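Newsletter > November > Out and About

News | Visits | Workshops | Classifieds | Contact

4 min read

Open Afternoon at Lendura: We Watch a Robot Try to Read

Twenty-one of us had signed up for the Lendura open afternoon and most of us found the right door. The sign pointed to the loading dock, where a very patient man named Ebenezer Amegashie sent people back around the building until ten past two.

Lendura builds page-turning machines for libraries and archives. If you pictured a metal butler in white gloves, so did I. What you get is an arm, a table, and a long wait. Ulla Valtonen, who runs the workshop, gave the welcome talk and kept it short, for which she got the warmest applause of the day. Her pitch was simple. A person can turn a page without thinking. A machine has to be told what a page is, where it ends, and that there is only supposed to be one of them.

The current arm is called Bitarora. It has turned 959 pages since its last overhaul, and Ulla was open about the fact that this figure includes pages turned two at a time. The target before it goes anywhere near a paying library is 500 in a row with no doubles. The best run so far is 400, and it ended when somebody sneezed.

Practice books are picked for being difficult. Glossy paper clings, old paper tears, and a fat book never lies quite flat on both sides at once. The afternoon's volume was a thick Chinese reference work on mechanical devices, full of small line drawings with small print under them. Yanling Su translated a few captions for those of us in front, then gave up when the requests started coming in from the back row too.

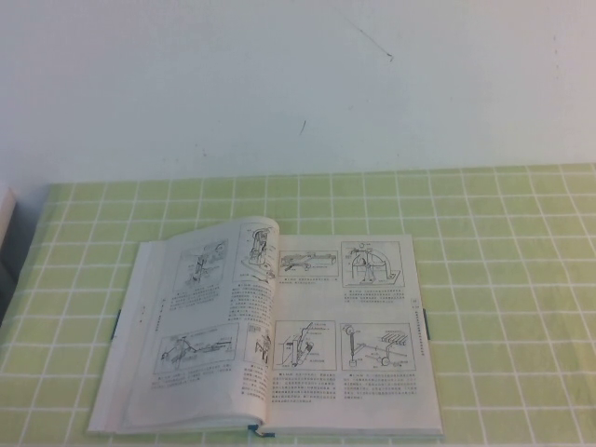
Page last changed: November, 4:40 p.m.

The green cloth with the white squares drew more questions than the arm did. Niilo Toivonen explained that the grid gives them a quick way to see whether a book has crept sideways during a run. Someone asked where he bought it. He told us, and I saw at least three people write it down.

Mesfin Demissie took us through the hard part, the curl. When the top of a left-hand page lifts toward the spine, the arm can take the raised edge for the next page and go after it. The fix is software called Flemex, which looks at the paper a second time before anything moves. This makes the whole business slower. One turn took 26 seconds by my watch, and a gentleman near the window had time to unwrap and finish a cough drop.

It did work, though. We got six clean turns, one double, and one where the arm stopped in midair and thought better of it. The double got a bigger cheer than the clean ones, and Ulla took that well.

Coffee was in the hallway. The older arm, Jiang, now retired, stands by the coat rack and has been given a scarf to hold. I asked whether it had been any good at pages. "It was very good at corners," said Mesfin. "It kept quite a few."

Lendura plans another open afternoon in the spring. Put your name on the sheet by the front desk if you want to go, and use the door on the street side.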